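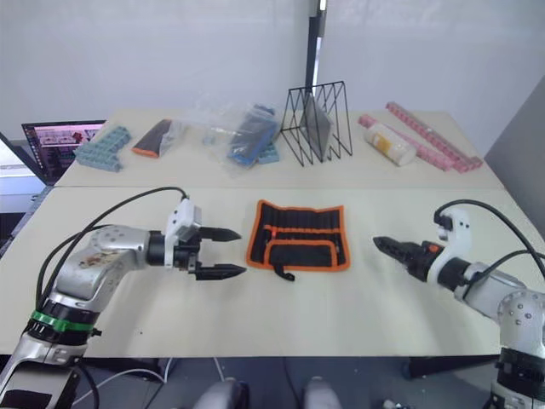
Tool roll in the middle, grippers on either side, clutter along the back.

Three weeks of puppeteering

Sunday, October 4, 2020

So my arms hurt. I'm going to get that out of the way first, because everybody I've told about the new job asks whether it's like playing video games all day, and my shoulders would like a word with those people.

For anyone who missed the last post: I'm at Wisteck now, out in Plivberg, on the other side of the river from the old place. My job is to show a robot how to do things with its hands. I sit at a pair of small handles, the handles are hooked up to two big arms at a table, and whatever I do, they do. Then the recording gets saved and I do it again. And again. My running total as of Friday is 3746 recordings, and yes, I keep it on a sticky note on the inside of my locker door.

This past week was tool roll week. If you've ever owned a nice set of chisels or a bike repair kit you know the kind of thing, a flat fabric roll with slim pockets that you lay out, load up and close. Ours is black with orange piping, and I now know that piping better than I know my own kitchen. The job for the robot is to take the roll when it's lying there closed, get the black tab at the bottom, and open the whole thing out flat. Then a second task is closing it up again. You'd do either one in three seconds while talking to somebody. My first clean run took me almost 2 minutes and I was sweating at the end of it!

The thing about fabric is that it doesn't stay where you put it. A block is a block. You come down on it, you squeeze, you've got a block. Cloth slides, it bunches, it folds under itself the moment you push instead of pull, and your fingers (the real ones) are constantly making tiny fixes that you never notice until you have to do the same job with two pincers and no sense of touch. I can't feel anything through the handles. I know I've got hold of the tab when I see the tab move, and if it doesn't move I've got hold of air, or the table.

What finally worked for me was giving each arm one job and sticking to it. The left one holds down. The right one does the fussy stuff. When I started out I kept wanting both of them to be clever at once, and they'd end up reaching over each other like two people going for the same armrest. Now the left comes in low and presses on the cloth near the top pockets, gently, and stays there like a paperweight. The right one gets the tab from below, lifts a little, and only then pulls. Lift, then pull. I say it out loud. I've been told I say it out loud quite loudly.

The right gripper has teeth along its finger, little serrations, and I've grown fond of that one. It bites. The black pointed fingers on the left are great for getting under an edge, but I'd never trust them with a long drag across the table. I'm not sure how much of that is real and how much is me getting superstitious about equipment, like my dad with his one good screwdriver.

Now, the clutter. When I sent the photo to my sister she wanted to know if I ever tidy my desk, and I had to explain that the stuff stays. The robot is supposed to learn the roll with other things lying around, so the back board always has a few things on it. Blue blocks, pink block strips, some things in clear plastic bags, a white bottle on its side, and my personal enemy, the black wire rack. It's all thin zigzag triangles, and I swear it leans toward my gripper when I'm not looking. I have snagged it with the right arm more times than I'd like to put in writing. A snag doesn't ruin anything, you just back out slowly, but the recording goes in the trash and you start over, and if that happens at ten to five you do feel it in your soul a bit.

There's also the seam. The tabletop is two white boards pushed up against each other, and there's a straight line all the way across where they meet. I didn't give it a thought on Monday. By Wednesday I'd worked out that if I let the roll drift back while I'm opening it, the edge of the cloth likes to catch right there, and then it bunches, and then I'm in trouble. So I keep everything on the near board. I did ask whether we could tape over the line and the answer was no, leave it, other tables have seams too. Fair enough!

A few people in the comments last time asked how you get good at this, so let me try, with the warning that I've been doing it for three weeks and might be completely wrong by November.

Go slower than you want to. If I jerk the handles, the arm jerks, and the robot learns jerky. I had a whole batch flagged in my first week for "unnecessary motion," and when I watched them back, wow, it looked like I was swatting flies. There was a lot of hovering too. I'd get above the thing, think about it, shift over, think some more. All of that goes in the recording, the thinking included. If you need to make up your mind, do it before you press start.

Don't fix a bad grab by squeezing harder. Let go, back up, come in again. A clean second try is fine to keep, and I gather the people who train the thing even like having a few of those in there, so it sees how to recover. What they don't like is me dragging the whole roll across the table by one corner and then pretending that was the plan.

And start from different spots. It's really tempting to put the roll down in exactly the same place every time, dead center, nice and square. You get fast and you feel like a genius. Then they change the spot and you find out how much you were leaning on it. I turn mine a little between runs now, sometimes a lot.

The software we record with is called Grolleck and I have opinions about it. The save button and the discard button are next to each other and they are the same size. I'll leave it there. (I lost a beautiful one on Thursday. Beautiful! Tab, lift, pull, flat, no wrinkles. Gone.)

The tool roll got 304 recordings out of me by Friday afternoon, opening and closing together. The plan for next week is to put things in the pockets, which I'm dreading, as the pockets are slim and my depth perception through a screen is not great. We start with 100 of those and then somebody decides if it's worth going on. My guess is I'll be spending a lot of time with the tip of something resting on orange trim, a quarter inch from where it needs to be.

I did get to watch the robot try it by itself once, on Thursday, at the end of the day. It was only an early version. It came down with the left arm, pressed, and then the right arm went for the tab and paused just above it for a good long while before it closed. I know that pause. That's my pause! That's me in week one, making up my mind. It missed the tab, tried again, got it, lifted, and then pulled much too far to the side so the roll came open crooked. I was ridiculously proud anyway. I told the guy at the counter at Tedesco all about it when I was picking up my sandwich, and he was very nice and gave me extra peppers.

Anyway, it's Sunday, I have a heating pad on my right shoulder, and I promised a reader I'd write up the bean soup. That one's next, probably Wednesday if the pockets don't finish me off. If anybody has a good stretch for the spot right between the shoulder blades, please leave it in the comments. I've tried the doorway one and all I did was scare the cat.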